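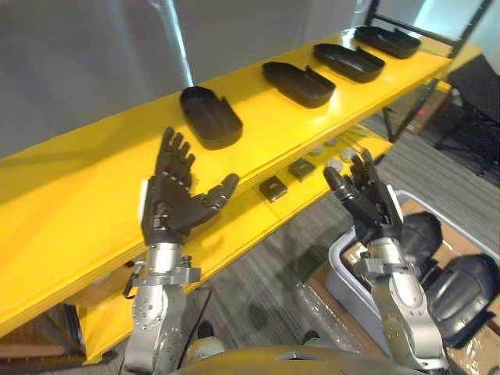
Home | Animals | Earth | Materials | Machines | Glossary

Search the library Enter a word

How Paint Sticks
Reading time: 3 minutes

Paint is a liquid that dries into a thin, solid layer. The layer is called a film. Most paints have the same main parts.

Pigment: a fine powder that gives paint its color. The grains do not dissolve. They stay spread through the liquid.

Binder: the sticky part. It holds the grains of pigment together and fastens them to the surface.

Solvent: the thin liquid that lets paint flow. In many wall paints the solvent is water.

When paint is spread on a wall, the solvent starts to evaporate, or turn into gas and move into the air. The bits of binder are pushed closer together until they join. Oil paint hardens in a different way. Its oil takes in oxygen from the air and slowly becomes solid, so an oil painting may feel soft for weeks.

A film needs something to grip. Under a microscope, a smooth board has many small pits and ridges. Wet paint flows into them and hardens there. Glass has very few, and ordinary wall paint peels off it easily. Rubbing a surface with sandpaper makes more scratches for the paint to fill.

Dust and grease cause paint to fail. The film sticks to the dirt, and the dirt comes loose. Painters wash a surface first and then put on a primer, a first coat made to grip well.

Metal is painted for color and also to keep out water and air. Iron rusts when both reach it. A scratch in the film lets them in, and rust can spread under the paint around the scratch.

Words to know
Evaporate: to change from liquid to gas.
Film: a thin layer.
Primer: the coat under the paint.

Text by Sofia Spanos

Previous: Glue Next: Rust Back to Materials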